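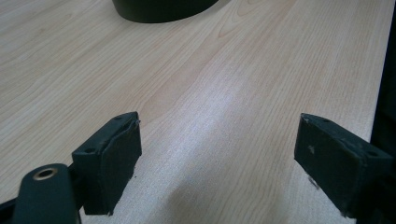
About Clustberg

We get asked one question more than any other, usually by somebody's aunt at a wedding: when can I have a machine that tidies the kitchen? We love that question, and we have been trying to give a decent answer to it for years now. Clustberg is a small company with a big curiosity about chores, the kind you do at home with the radio on and the kind you do at a workbench with the clock ticking. We want to know which of them a machine can take over today, which are close, and which are still a long way off, and we try to tell people plainly when they ask.

We began on the shop floor. Our first customers were packing rooms and repair benches around Nadside, places where somebody spends half the morning putting small things on hooks, in trays and into bags. They had all been shown wonderful videos of robots and had all come away a little puzzled, because the robot in the video always seemed to be doing somebody else's job (and doing it in a very clean room!). So we started visiting, sitting down next to people, and writing out what their hands did in a shift. That notebook grew into a list of 400 everyday tasks, and we still use it. Wiping is on it, and folding, and sorting screws, and getting a lid back onto the jar it came from.

What we've learned is that the chores people find dull are very often the ones machines find hard. Lifting a box from one known spot to another has been fine for a long time. Hanging up a set of keys is another story. You have to pinch something small and shiny without dropping it, turn it the right way, find the peg, and let go at the right moment, and a person does all of that while thinking about lunch.

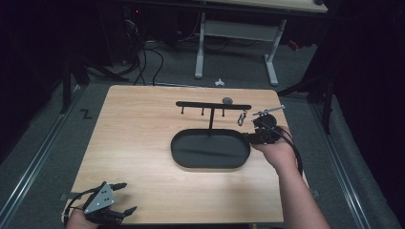
Our longest-running project, Trirnutport, is all about hanging and unhanging. People work through the task with hand-held grippers, so that the fingers doing the job are a lot like the ones a machine would have, and we study how they get on. It's a humbling thing to try. Visitors who have hung up coats and mugs their whole lives pick up the grippers and suddenly have to think about which way a clip is facing. We have 965 recorded attempts at hanging tasks so far and keep adding to them most weeks, and we go back to the awkward ones much more often than the smooth ones.

Can machines do the chores yet, then? Some of them, in some places, on a good day. If the objects are always the same and the table is always the same, we're happy to say yes, and we'll help you set it up. If you're hoping for one helper that can empty any dishwasher in any house, our answer is still no, and we would sooner say so over coffee than have you find out after you've paid for it. Kitchens are messy, and every family keeps the scissors in a different drawer.

We are a team of 10, spread between our main workshop in Nadside and a smaller room in Bucur, where most of the household work goes on. A few of us trained as engineers, and others came from kitchens, laundries and a bicycle shop, and it's often the second group who spot why something keeps slipping. We build very little from scratch. Mostly we test, compare, write up and advise, for firms of almost any size and now and then for a curious homeowner with a good question.

If you'd like to see the work for yourself, the Nadside workshop is open to visitors on Thursday afternoons from two o'clock. Come and have a go with the grippers, bring a chore you're tired of, and tell us how you do it. We'll probably want to add it to the list.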